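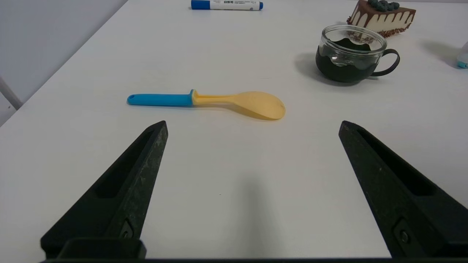
I've been using the Bukus hand grinder every morning since September, and I like it a lot more than I thought I would. It cost me $90, a lot for something with no plug, and I put off buying it for months while my old electric one screamed at the whole building. The first thing I found out is that it sheds. A white tabletop with a pale gray wall behind it looks lovely and bright early in the day, but it shows every speck of coffee, and I was wiping up after each cup until I learned to tap the lid before taking it off. A spoon helps too – I scoop the grounds out now instead of tipping them.

The grind itself is great. I mostly make pour-over, and the cups are cleaner and sweeter than what I was getting before (no more sludge at the bottom!). I timed myself and it takes 31 seconds to grind enough for one mug with a medium roast. Light roasts are another story. The handle fights you, and if you haven't had any coffee yet that's a mean way to start the day. My neighbor Tipene Donnelly has the Trevaskis, which has a longer handle, and I'll admit his is easier on the wrist. It's also too tall for my cupboard, so there you go.

Things I don't love: the numbers on the dial are tiny and printed in dark gray on black, so I put a dot of nail polish on my usual setting. The jar holds enough for 2 small mugs and no more, so when people come over I'm cranking away in the kitchen while they chat without me. And the little brush it comes with started losing bristles in the first week. I use an old pastry brush now and it works better anyway.

Cleaning is easy once you've done it a couple of times. Unscrew the bottom, pull the burr out, brush it, put it back. Watch out for the small spring, mine rolled under the fridge and I was on the floor with a flashlight for ages.

Would I buy it again? Yes, for one or two coffee drinkers who aren't in a rush. If you make a big pot every morning, get an electric one – Cameron Pomare at work swears by her Molard and it does a full pot in 30 seconds. Four stars from me, and it would be more with a dial I could read.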